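Gorkine Pauses Handling Trials After Gripper Fault

The Gorkine Automation Center has suspended physical trials on one of its bench-mounted robot arms following a fault in which the gripper released a workpiece while the arm was moving at speed. No one was hurt. The arm was inside its guarded cell at the time, and the interlocked door was closed.

The fault occurred in November, shortly after the start of the afternoon shift. The arm was partway through a routine endurance run, lifting a test block from a table, carrying it to a second position and setting it down again. The run was scheduled for 500 cycles. On the lift that preceded the fault, the controller recorded a normal grip. During the transfer, the gripper opened without a command from the operator station, and the block struck the inside of the cell's polycarbonate panel.

The operator on duty pressed the emergency stop, and the arm came to rest as designed. The panel was scratched but did not crack. It has since been replaced as a precaution, and the damaged panel has been kept for the review.

Initial findings

Staff from the center and from Lenel, the contractor that maintains the cell, examined the control records the same day. They found that the gripper's position signal had dropped out 13 times during the run. In all but the last case the signal returned before the controller reacted. On the last occasion the dropout continued long enough for the controller to restart the gripper driver, and the driver's startup routine includes a full opening of the fingers.

The startup routine is intended for use when the arm is parked and the gripper is empty. It should not be able to run while the arm is carrying a part. The review team has concluded that a check meant to prevent this was left out of a software update installed earlier in the autumn. Lenel has confirmed that the update passed its standard acceptance test. That test did not include a loss of signal during a transfer.

The cause of the dropouts themselves has not been settled. A worn connector at the wrist of the arm is under examination, and the cable has been sent to Hughes, the supplier of the harness, for inspection. The center expects a written report from the supplier before any decision is made on returning the arm to service.

Work continues in simulation

While the physical cell is out of use, the handling task is being repeated in a computer simulation of the arm, gripper and table. The review team is using the model to interrupt the position signal at different points in the cycle and to record how the controller responds. Particular attention is being given to the moments when the block is clamped between the fingers, when an unexpected opening would have the most serious result.
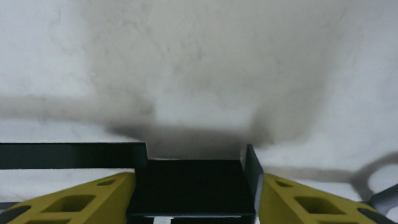

Interim measures

The following measures took effect immediately and will remain in place until the review is closed:

The affected arm is isolated from its power supply and locked out. Keys are held by the shift supervisor.

All other arms at the center running the same driver version have been returned to the previous version.

Transfer speed on those arms is limited to 25 percent of the rated maximum whenever a part is held.

Any loss of the gripper position signal, however short, must be logged and reported before the next run begins. Automatic restart of the gripper driver has been turned off.

Operators and visiting researchers are reminded that the cell door must stay closed until the arm has stopped and the status light shows that drive power is off. This applies equally during setup and when a dropped part has to be recovered.

Effect on projects

The suspension affects the Flilberg parts-handling project, which had reserved the cell through the end of the term. Nearly 70 hours of bench time will have to be rescheduled. Project partners have been notified and offered time on a second cell at the reduced speed. Groups whose work depends on full-speed transfers should contact the scheduling desk, which is keeping a waiting list.

Tests that do not require the gripper, including calibration and camera alignment, are not affected. Booking for these remains open in the usual way.

Next steps

Lenel is preparing a corrected driver that keeps the fingers in their last commanded position after a restart and requires an operator to confirm that the gripper is empty before the startup routine can run. The corrected version will be tested first in simulation and then on the physical arm with a foam block at low speed. The acceptance test is also being rewritten to include signal loss at each stage of the cycle.

The review team will also consider whether the fingers should be fitted with a separate sensor that detects the presence of a part independently of the position signal. A similar proposal was raised when the cell was commissioned and was set aside on grounds of cost.

A full report will be issued to project partners when the review is complete. No date has been set for the arm's return to service. Users who noticed irregular gripper behavior on any arm at the center in recent months, including brief pauses or unexplained restarts, are asked to submit a fault form to the safety office, even if the run in question was completed.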